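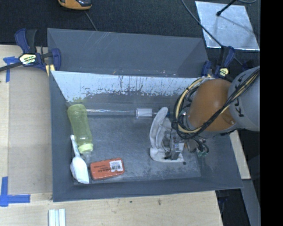 Redaktion Haltico, Ressort Haus und Werkstatt
2016-05-07

Küchenschublade ausmisten und neu einteilen

Die Schublade mit dem Krimskrams füllt sich in jedem Haushalt von selbst. Für eine normale Schublade reicht ein Vormittag. Sie brauchen eine Kiste, einen feuchten Lappen, ein Lineal und ein paar Stücke Karton.

1. Alles herausnehmen und in die Kiste legen. Noch nichts sortieren.

2. Schublade aussaugen und auswischen. Klebereste mit etwas Speiseöl einreiben, 14 Minuten warten, abwischen und mit Spülmittel nachreinigen.

3. Innenmaße nehmen. Unsere Schublade ist 380 mm breit, nutzbar sind etwas weniger, weil die Seitenwände nach unten schräg zulaufen. Immer am Boden messen.

4. Inhalt der Kiste durchgehen. Was seit März nicht benutzt wurde, kommt in eine Tüte und wandert in den Keller. Leere Batterien gehören in die Sammelbox im Supermarkt.

5. Trennwände aus Karton zuschneiden, 50 mm hoch. Die Streifen zur Hälfte einschneiden und ineinanderstecken. Zwischen Streifen und Seitenwand 2 mm Luft lassen, sonst wölbt sich der Karton.

6. Einräumen. Schere und Klebeband nach vorn, Ersatzteile nach hinten.

Wer lieber fertige Einsätze kauft, misst vorher auch die Höhe bis zur Blende. Die Einsätze von Curnemberg lassen sich mit dem Cutter kürzen.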